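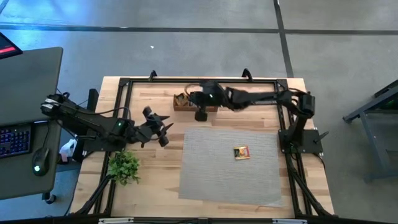 Our ski touring weeks at Skastden run from the first Monday in January until the snow gives out, and we do get a lot of letters asking the same friendly questions, so we've gathered the answers for you. Do read them with a hot drink before you book! On the first evening we spread the big map of the Plavosel side out on a wooden tabletop and talk through the week together.

How fit do I need to be?
Fit enough to climb up to 3,000 feet in a day at a chatty pace - we stop often, and there is always soup at the Comitz hut.

Do I need my own gear?
Bring your own boots if you possibly can, as your feet will thank you. Skis, skins and a beacon can be rented from us for $40 a day.

Is there a lift?
Just the one, the old Saber chair, and it's a dear slow thing. It drops you at 2,132 meters, and from there it's all leg power.

What if the weather is bad?
We head for the trees, where the skiing can be lovely on a gray day. If we have to call off a whole day, we refund that day's guiding.

Can I come on my own?
Of course you can, and plenty of our guests do!

We use cookies to improve your visit. By continuing to browse you accept our cookie policy.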